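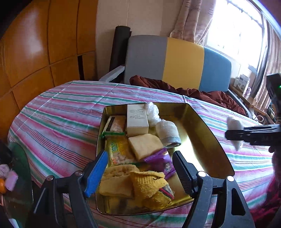

Chapter 4
Grading, Bagging and Storing a Comic Collection

I bought my first long box at a garage sale in Nutley, and I paid way too much for it. There were 704 comics inside, and I was so thrilled with the count that I never looked at the spines! By December I'd figured out that most of them were what dealers politely call readers. (Cheap copies, fun to read, hard to sell.)

So this chapter is about condition. We'll start with the cover, move on to the spine and staples, and finish with the page color, which beginners nearly always skip. My old boss Valeriano Requena graded in that order and I've never found a better one. He'd tilt a book under a desk lamp and go quiet for a full minute - it drove customers crazy.

Before you start, you should know the difference between a defect and a restoration. A defect is damage: a crease, a tear, a rusty staple. A restoration is somebody's attempt to hide the damage, and buyers usually want to hear about it before they bid. We'll come back to this in Section 4.3, with Maarja Stankevičius's notes on color touch.

4.1 Why the wrapping matters

Plastic is where I get the most questions. A bag keeps fingers and dust off the paper, and a backing board keeps the book flat. Some cheap bags yellow and go wavy after a few years, so I change mine on a schedule and write the date on the board in pencil.
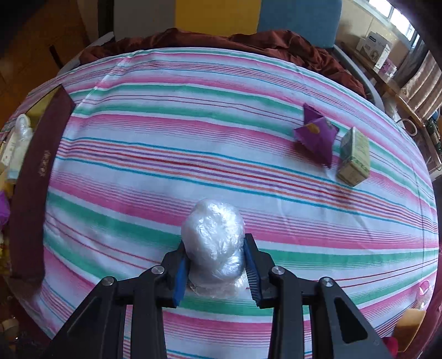

Figure 4.1 Clear plastic wrap, crinkled around a bundle.

When I sorted the Clistdale collection - 3,069 books, mostly westerns - I used 2 sizes of bag and ran out of both. Order more than you think you'll need. Put the book in spine first, fold the flap behind the board, and keep the tape well away from the cover. I've seen one careless strip of tape ruin a sale, and it was my tape.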